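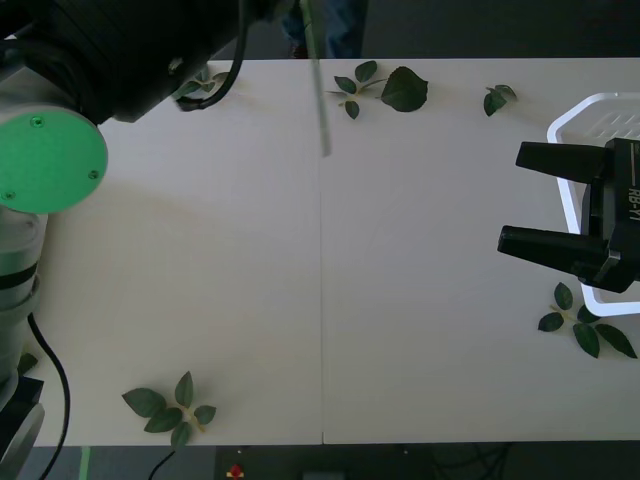 Do you need to have seen the first film before The Orchard Road?

Watch it if you can, but the second one stands up fine without it. There are two returning characters and the only thing you need to know is that they used to be married.

Right, quick one tonight, got to be up early. December 6, 2023 and I've finally seen The Orchard Road, Riku Fujimoto's second film, after missing it in July when it was on for all of 4 screenings at the Garkby. Sidico have put it out on disc. Only 3000 copies, mine is number 841, which pleased me more than it should.

So. Nagano, late autumn, apple country. A retired bus driver gets a letter from the council saying his old route is going to be cut. He hasn't driven it in years. He decides to walk it. That's the whole plot more or less. He walks, he sits at stops, people who used to be his passengers come out and talk to him or don't. His ex-wife lives near the last stop and you know from minute ten that he'll end up at her door, and the film knows you know, and takes its time anyway.

142 minutes. Yes it's long. I did look at the clock once, in the bit with the insurance man. That whole section could go. He turns up, he's got a funny hat, he explains his divorce, he leaves. My sister liked him best of anyone so what do I know.

What I loved though. The sound! Hardly any music. Gravel, a radio through somebody's kitchen window, the little bell on the crossing. There's a scene at the third stop where it starts raining and neither of them moves, him and the schoolteacher, they just keep on with their sentences getting shorter. I went back and watched that twice. Then a third time with the subtitles off, just to listen. The teacher has this way of finishing a word and keeping her mouth slightly open as if there's another one comming, and there never is.

Also the colour. First film was all greys and I found it a slog if I'm blunt. This has proper reds in it. Apples obviously, but also a coat, a post box, the back end of a bus going away up the hill. I thought it was a bit obvious at first and then by the end I was waiting for the red things and cross when there wasn't one.
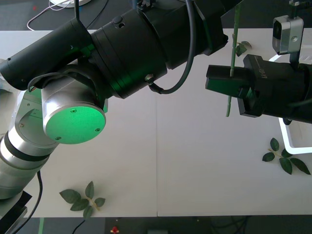 Arm over the white table, green light on.

The ending. No spoilers but I've seen people online calling it cold and I don't get that at all. She opens the door. She looks at his shoes. Cut. To me that's about as warm as a film can get, she's looking at his shoes because she's worked out how far he's come. Maybe I'm soft. I was a bit teary and it was gone midnight so take that into account.

Disc stuff for those who care. Picture very good, a bit of crushing in the night scenes on my old Brilline telly, which crushes everything, so probably not the disc's fault. Subtitles are the yellow kind. Booklet has an essay I haven't read yet and some photos from the shoot. One extra, a short interview with Fujimoto where he mostly talks about bus timetables and is clearly having a lovely time. No commentary, shame. No first film either, you'd think they would of bundled it.

The case is that awful soft plastic that won't shut properly. Mine arrived with the disc rattling about loose but it plays ok.

Would I watch it again, yes, probably in the spring with the insurance man skipped. Would I make you watch it? Depends how you feel about bus stops. If you got through the last one I recomended on here then you'll be fine, this has about twice the jokes.

Still owe you lot the write up of the double bill from last month. It's half done. I've lost the notebook. Will try for the weekend.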